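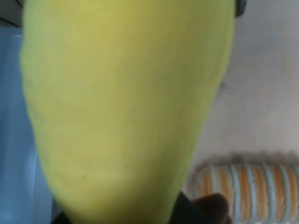

The Traltine wrist camera module records the close-range view during demonstration capture, from the approach to the moment the gripper opens again. It is fixed to the palm side of the gripper body and moves with it, so the fingers stay at the bottom of the picture whatever the arm is doing. At grasp distance the held item can take up most of the view. A large yellow-green item, rounded like an unripe mango, leaves only strips of background to the left and right and is well inside the near focus limit. The outline and the shading along the curved side remain usable for training at this range, but fine surface detail does not. Programs that need sharp texture should take it from the approach segment of the same episode.

Overview

The module is sold as part of the Hivero capture kit and as a separate item for arms already in service. It is intended for sites that collect manipulation examples by teleoperation or by hand guiding. It is not a measuring instrument and should not be used for grading or inspection.

Each recording is stored as one episode. An episode holds the color video, the gripper opening, the joint positions and the operator's start and stop marks, all on a common clock. Episodes are closed automatically when the operator releases the pedal. An episode that ends without a stop mark is kept but flagged, and the export tool leaves it out unless told otherwise.

Specifications

Part number: 1418
Lens: fixed focus, wide angle
Shutter: global
Exposure: automatic, or locked at episode start
Cable: single, power and data, strain relief at both ends
Mounting screws: 7, supplied
Mass with bracket: 763 g
Finger compatibility: Erkus two-finger series, standard and long

Exposure and color

Locked exposure is recommended for produce and other items with large areas of even color. With automatic exposure, a pale item coming into the grasp darkens the background over several consecutive pictures, and a learning system may take that change as a sign of contact. White balance should be set once per station with the card supplied. Repeat the setting after any change to the room lighting.

Varied backgrounds are acceptable and generally useful. Patterned cloths and colored panels may be left in the work area between episodes or moved as the collection plan requires. Record each change in the station field so that training and test sets can be split by background.

Installation

1. Power down the arm and lock the wrist.
2. Fit the bracket to the gripper body. Tighten the screws evenly in a cross pattern.
3. Route the cable through the clips with the wrist turned to both limits.
4. Open and close the gripper fully. Both fingertips must be visible at every opening.
5. Run the alignment check and save the result to the station profile.

Repeat steps 4 and 5 after replacing finger pads. Pads of a different thickness shift the contact point in the picture, and episodes recorded under the old profile should not be mixed with new ones without relabeling.

Reference collection

A reference set recorded with this module at the Srisuk packing site is available to registered customers. It contains 1446 pick-and-place episodes with single items. Failed grasps are included and labeled as such. The set is supplied in the standard Hivero episode format, with station profiles.

Care

Clean the lens window with a dry microfiber cloth. Do not use solvent on the housing seal. Juice and wax on the window show up as a soft haze that is easy to miss on the operator's display, so check the window at each change of shift.

In the box

Camera module, bracket, mounting screws, cable, cable clips, white balance card, hex key, lens cloth.

Page revised 8/2/18. Replaces the earlier sheet for the adjustable focus version, which is no longer supplied. Spare windows and cables are listed under Accessories.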